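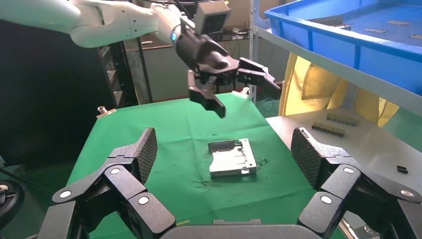 # Parts bench and small metal stock: minutes

Irthorpe workshop, upstairs room, 2:00 p.m., July

Present: stores, assembly, inspection, purchasing. Apologies from the Prornulthorpe site, who sent written comments.

## 1. Minutes of the last meeting

Accepted with one correction. Under item 4, the bracket order should read 1,000 pieces and the supplier should read Pangaribuan. The old version had the order down to Trarow, who only do our plates.

## 2. Matters arising

- Door seal on the parts store: fitted. Closed.
- Spare labels for the drawers: arrived in the wrong width. Purchasing to send them back.
- Shared scales: still at Prornulthorpe. They say they need them until the end of the month. Stores asked for a firm date.

## 3. Green cloth on the work table

Inspection reported that the cloth is marking. There are dark smudges on it and specks that could be grit or filings. The aluminum plates from Trarow get laid straight down on it, and last month 8 plates were put aside with fine scratches on the underside. Assembly did not agree that the cloth was to blame and said the scratches could have come in with the delivery.

Agreed to check the next Trarow box as it is opened, before anything is set on the table. In the meantime the cloth is to be shaken out and brushed at the end of each shift. Purchasing will price a replacement in the same green. A gray one was suggested, but the plates are light gray and inspection wants to be able to see them.

The cloth also wrinkles, and a plate set down on a wrinkle rocks. Assembly asked whether it could be glued to the table. Turned down, as it would then have to be scraped off each time it was changed. Clips will do for now.

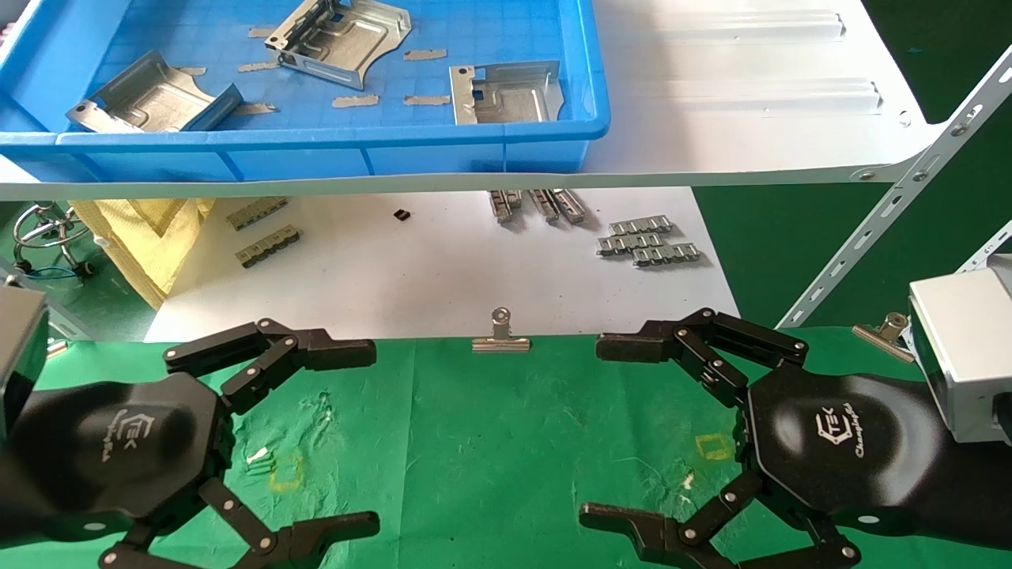 Stores has more binder clips in the large size and will leave a box by the bench. Clips should go at the edges only. The yellow squares on the cloth are getting faint and will have to be marked again on the new one. Inspection to keep the old cloth until the positions have been copied across.

## 4. White table and shelf

The white table behind the green cloth is being used for small metal parts: connector strips, upright clip pieces and other small items. Stores asked that strips not be left overlapping, as the small tabs can catch and bend when one is lifted off another. Assembly said there is not enough room to lay everything out singly during a busy run. A second blue tray would help.

The sheet-metal brackets are to stay in the blue plastic tray on the shelf over the table. Inspection likes the grid bottom and wants the same kind again if more are bought. Purchasing to order 8 trays, which covers this bench and leaves spares for Prornulthorpe.

Scraps should go in the bin when the table is cleared. The yellow cloth is to be left hanging and washed when it needs it.

## 5. Stock count

The count of connector strips came to 2,153. The stock sheet was higher, and stores thinks one box was booked in twice. A recount will be done by two people from different sections. No new strips to be ordered until it is finished.

Brackets have not been counted yet. Prornulthorpe asked in their comments whether they could draw on our brackets for their next job. Held over until there is a figure to give them.

## 6. Trarow plates

Assembly asked for a clear rule on which way up the plates are stored. Agreed: raised rim and pockets facing up, one layer to a box, paper between the plates and the box floor. Stores to put a note inside the cupboard door.

Trarow has asked whether we want the plates wrapped one by one from now on. There would be a charge. Purchasing to find out how much and bring it to the next meeting.

## 7. Any other business

The upstairs room is booked by another group next month, so the next meeting will be held in the stores office at the same time of day. Bring your own chair if you can.

Meeting closed at 3:10 p.m.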